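Fluveo Bench Simulator, User Manual
Section 4: First Scene and Wrist View Set-Up
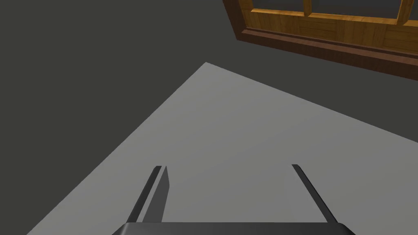

Velham writes that the wrist view should be set up before the overview, and that every hour lost on a first install went into doing it the other way round. The order of steps in this section has been changed accordingly. Readers coming from the previous edition should note that the old steps 4.6 and 4.7 are now 4.3 and 4.4.

4.1 Scope

This section covers loading the starter scene, attaching the wrist view to the gripper, checking the open and closed limits of the fingers, and saving the result as a scene profile. It applies to Fluveo Bench with the Lucero gripper model. Users of the Gondum gripper model should follow Section 5 for finger limits and return here at 4.6.

Installation and licensing are covered in Section 2. Section 3 covers the arm model and its joint limits. Both must be complete. The wrist view will open without a valid arm model, but the gripper will not respond to commands and no error is shown.

4.2 Loading the starter scene

1. Start Fluveo Bench and wait for the status line to read READY.

2. Open the Scene menu and select Load Starter. The starter scene contains a bare light-grey tabletop, a dark surround, and a window with a wood-finish frame. It contains no workpieces.

3. Select Table in the scene tree. Confirm that the Contact box is checked.

4. Select Window in the scene tree. Confirm that the Contact box is cleared. The window is a visual reference only. The arm can pass through it without stopping.

5. Press Reset. The arm moves to its start pose.

Note: The starter scene is read-only. Changes to it are kept until the program closes and are then discarded. Save a profile (4.7) before leaving the program.

CAUTION: Do not check the Contact box for the window to make it "solid." Its collision shape is a single closed block larger than the visible frame. Paths planned near it will fail or take long detours.

4.3 Attaching the wrist view

The wrist view is fixed to the gripper and moves with it. It looks forward from just behind the palm housing.

1. Open the Views menu and select Add View.

2. Set Parent to gripper_palm. Do not use gripper_base. A view attached to gripper_base does not follow the last wrist joint.

3. Set Type to Rigid.

4. Leave the offset values at their defaults.

5. Click Apply. The view opens in a new pane.

6. Compare the pane with the picture at the head of this section. The palm housing should run along the bottom of the view, with both fingers extending forward over the tabletop and the bare surface visible between them. The window should stand at the upper right, beyond the table.

The window will sit at a tilt when the wrist is rotated. Do not correct this by rolling the view. A roll added here is carried into every recording made from the view and cannot be removed afterward.

Note: The two fingers do not look alike from this position. The flat grey pad of the left finger shows its face, while the pad of the right finger is seen nearly edge-on and only the dark bar is clearly visible. Both pads are present in the model. To confirm, select each finger in the scene tree and check that a Pad entry is listed under it.

If the view shows only a flat dark surface, the gripper is probably pointed away from the table. Press Reset once. If the view does not change, check the parent setting in step 2.

4.4 Checking finger travel

Finger position is given as a command value from 0 (closed) to 700 (fully open). The value is not a distance. Conversion to opening width is handled by the gripper file and should not be repeated in user scripts.

1. Open the Gripper panel.

2. Set Speed to 100.

3. Enter 700 in the Position field and press Send. The fingers spread to the open limit.

4. Wait for the Moving indicator to go out.

5. Enter 0 and press Send. The fingers close until the pads meet.

6. Read the Position field. It should return to 0. A reading that stays above 0 with nothing between the pads means the pad thickness in the gripper file does not match the model. Reload the gripper file and repeat from step 3.

7. Enter 700 and press Send again. Leave the gripper open for the rest of this section.

CAUTION: Values above 700 are accepted by the script interface but not by the panel. The fingers will be driven against their stops, and the contact solver may become unstable. Clamp the value in the script.

Note: The fingers lean slightly toward each other when open. This is the normal geometry of the model. Do not edit the finger joints to make them parallel.

4.5 Setting the approach height

The approach height is the lowest position the fingertips may reach before a grasp command is sent. It is measured from the tabletop to the tip of the lower finger, in simulator units.

1. Open the Motion panel and select Approach.

2. Click Take From Table. The program reads the tabletop height and fills in the Surface field.

3. Enter 100 in the Clearance field.

4. Click Test. The gripper descends over the table and stops at the clearance height.

5. Watch the wrist view during the descent. The fingers hold their place in the view while the table and window shift behind them. If the fingers shift, the view is not rigidly attached. Return to 4.3, step 3.

6. Click Return.

A plain tabletop gives few visual cues for height. Use the number in the Height field, not the look of the view, to judge how near the fingertips are.

Note: Clearance applies only to moves sent from the Motion panel and to scripts that call approach(). Direct joint commands ignore it.

4.6 Connecting the script interface

Skip this part if the simulator will be run from the panels only.

1. Open Settings and select Script Interface.

2. Set Port to 1345. The field does not accept a comma.

3. Check Allow Local. Leave Allow Remote cleared unless the controller runs on a second computer.

4. Click Start Interface. The status line reads LISTENING.

5. From the controller, send:

hello

The simulator replies with the scene name and the gripper model.

6. Send:

gripper get

The reply should be 700 if the steps in 4.4 were followed.

7. Send:

view list

The reply should contain one entry, with gripper_palm as its parent.

If the interface does not reply to hello, another program may be using the port. Pick a different port, click Stop Interface, then Start Interface, and update the controller to match. The new port is stored in the profile and does not need to be entered again.

Error 501 means that the command was understood but is not available for the loaded gripper model. This is expected with the force commands when the Lucero model is in use. Error 501 on any position command means the wrong gripper file is loaded.

4.7 Saving the profile

1. Open the Scene menu and select Save Profile As.

2. Enter a name. Letters, digits and underscores are allowed. Spaces are not.

3. Check Include Views and Include Gripper Settings. Both are cleared by default.

4. Click Save.

5. Close the program and start it again. Load the new profile and confirm that the wrist view opens without being added by hand.

CAUTION: A profile saved with Include Views cleared will load with no warning. Recordings started from it will contain joint data and no pictures.

4.8 Lighting and surface settings

The default lighting is even across the table, with a faint change in tone from the far corner toward the near edge. Shadows are off. These settings are meant for checking geometry and should be left alone until the gripper limits and approach height have been saved.

To change the table tone, select Table, open Material, and adjust Base Gray. Keep the table clearly lighter than the fingers. A dark table makes the finger bars hard to separate from the background in the wrist view, and edge detection on the fingertips becomes unreliable.

To change the surround, select Room and adjust Base Gray in the same way. The window panes have their own material and will not follow. In the default scene they nearly match the surround. After a change to the surround they may stand out more strongly.

4.9 Faults during set-up

Wrist view opens but stays black.
The view was added before the scene finished loading. Remove it and repeat 4.3.

One finger moves and the other does not.
The mimic joint is disabled. Open the gripper file, set mirror to on, and reload.

Gripper sinks into the tabletop.
The Contact box for Table is cleared. See 4.2, step 3.

Window missing from the wrist view.
Not a fault if the wrist has been moved. Press Reset and look again. If it is still missing, check that Window is set to Visible in the scene tree.

Position field flickers after a close command.
Solver step is too large. Open Settings, select Physics, and lower the step by one level. Repeat 4.4 from step 3.

Workpieces are added in Section 6. Do not add them before the profile in 4.7 has been saved and reloaded once.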